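Noviembre
Cuaderno del taller Brandetti, turno de tarde

Horno Kolev abierto a primera hora. Carga de pruebas del blanco satinado, receta 3, sobre la pasta Ploltavden con poca chamota. El cono testigo del estante de abajo ha caído bien. El de arriba se ha quedado corto, igual que en la hornada anterior, así que ya no lo achaco a la carga. El horno es de 1976 y la resistencia superior está estirada desde hace tiempo. Queda pendiente medirla en frío antes de volver a cargar nada que tenga que entregarse.

La subida fue lenta al principio, con la mirilla abierta hasta que dejó de salir vapor. Luego tapón puesto y rampa normal. La meseta final la alargué para compensar la parte de arriba y creo que fue mala idea: abajo el satinado se ha ido hacia el brillo y en las placas de canto se nota que ha empezado a correr. No llega a pegar en la placa refractaria, pero el margen es escaso.
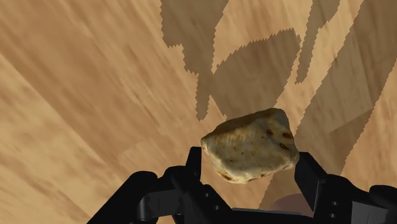
En cuanto a la receta, el opacificante está bien como está. Probé una variante con un 2 % más de caolín y el resultado es más seco al tacto, con algún pinchazo en las zonas donde el bizcocho tenía polvo. La apunto como descartada para piezas de mesa. Para lámparas podría servir, porque de lejos la superficie queda muy pareja y no devuelve reflejos.

Apunte sobre la mezcla: la frita Dronis del saco nuevo decanta antes que la del saco viejo. A media mañana el cubo tenía una capa dura en el fondo y hubo que sacarla con espátula, volver a batir y tamizar todo. Le he puesto una cucharadita de bentonita hidratada desde la víspera y de momento se mantiene. Quien use el cubo, que remueva desde el fondo aunque por arriba parezca suelto. Si se esmalta con el agua de encima y sin levantar el poso, la capa sale pobre en frita y luego culpamos al horno.

Baños: los cuencos lisos, por inmersión y sin problema. En los tarros tallados la inmersión deja gota en la parte baja de cada faceta. Con la pistola se controla mejor, pero hay que girar el torno muy despacio y parar antes de que la superficie se vea mojada. La última pasada la di demasiado cerca y se aprecia en la cocción, con una banda más gruesa bajo el cuello. 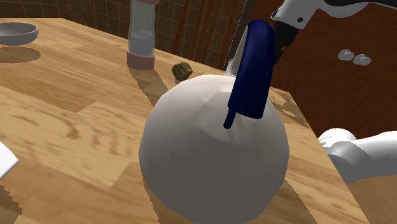
El facetado sigue siendo lo que menos claro tengo. En los tarros cortados con alambre las aristas han salido demasiado marcadas y el blanco se retira de ellas, de modo que la pasta asoma en una línea tostada. A algunos les gusta, pero en el encargo se pidió blanco continuo. Lo que busco se parece más a la bola blanca: las aristas apenas se insinúan, sobre todo por arriba y en el lado izquierdo, y aun así se entiende que la superficie va a planos. También me sirve para decidir el tono, que va del blanco roto en la parte iluminada a un gris medio por abajo y a la derecha sin que el blanco parezca sucio. Con nuestro satinado el lado de sombra tira a crema, y eso viene del hierro de la pasta. Solución barata: una mano de engobe blanco en cuero antes de tallar los últimos retoques. Solución buena: cambiar a la pasta clara, que es más cara y se seca peor.

Para suavizar la arista he probado a pasar la esponja en estado de cuero y también la lija con la pieza ya seca. La esponja redondea bien pero levanta chamota y deja la superficie áspera. La lija da mejor plano y llena todo de polvo; si se hace, siempre fuera, con mascarilla, y repasando después con un paño húmedo. Una costilla de goma, usada justo cuando la pasta deja de marcarse con el dedo, me ha dado lo más parecido a lo que quiero. El momento dura poco y con la estufa encendida todavía menos.

Azul de cobalto: nada nuevo. Las placas de la carga anterior siguen en la balda de la ventana con su etiqueta. El tono oscuro es bueno, pero en capa fina se agrisa. Habrá que repetirlo con densidad más alta, pesando el litro antes de empezar.

Al limpiar la balda de arriba he visto una grieta que cruza desde el soporte hasta el borde. La he apartado, no usarla con peso.

Próxima carga: receta 3 sin variantes, tarros con engobe abajo y placas sin engobe al lado para comparar, testigos en todas las alturas. La meseta, como antes de alargarla. El enfriamiento hasta abrir mirilla duró casi 4 horas y lo dejaría igual.

Pedir: caolín, alambre de corte, conos. La bentonita alcanza.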